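A morning at the Kaler packaging plant

I've been buying bubble wrap and void fill for our little shipping business for years without ever seeing where it comes from, so when Kaler announced an open day in September I signed up the same evening.
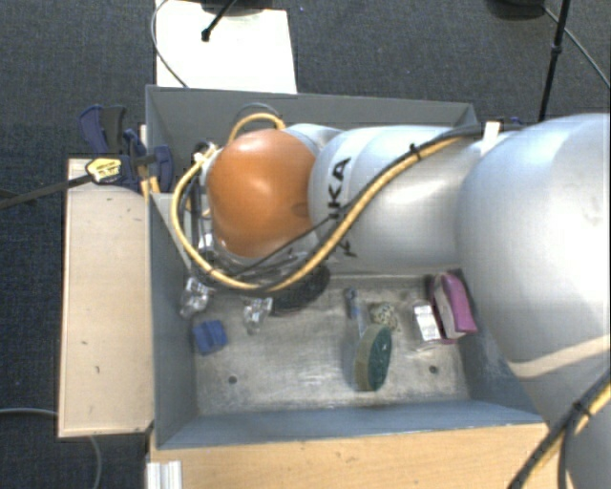

Bring earplugs and eat before you go, one reader wrote under my last post, because the film lines are loud and the coffee cart closes at ten. Good advice on both counts! I missed the coffee by a few minutes and was grumpy all the way to the extruders.

They cheered me up, though. The bubble film starts as little plastic pellets, gets melted and squeezed out into a sheet, and then a big drum with dimples in it pulls the sheet down by vacuum to make the bubbles. A second flat layer goes on the back while everything is still warm. I'd always assumed somebody blew air in (don't laugh). The line we watched makes rolls 400 feet long, and the guide said they can swap widths in 40 minutes if the crew is in a good mood.

Next came the paper side, run with a firm called Gurell. They make the honeycomb wrap that stretches when you pull it, and we all got to try. Mine tore. I still like it better than the crinkled stuff we use now, and it takes up way less shelf space – one carton replaces a whole stack of pillows in our back room.

I had a long chat at the Salcedo table about mailers. Their padded ones are nice and stiff, but the minimum order is 3000 and I just can't store that many. They'll do 1000 if you take plain brown with no printing, so I brought home a few samples to drop-test off the porch.

The one letdown was the Stumatska talk on recycled film. I wanted to know how much old material they can put in before the bubbles start leaking, and we mostly got slides of the new warehouse. The handout had a bit more, but no numbers for the small bubble size, and that's the one I buy.

Parking was easy, the restrooms were clean, and the tour took over two hours with a lot of standing on concrete. Wear proper shoes. I've emailed Kaler for a price on the narrow rolls and I'll post it when they write back.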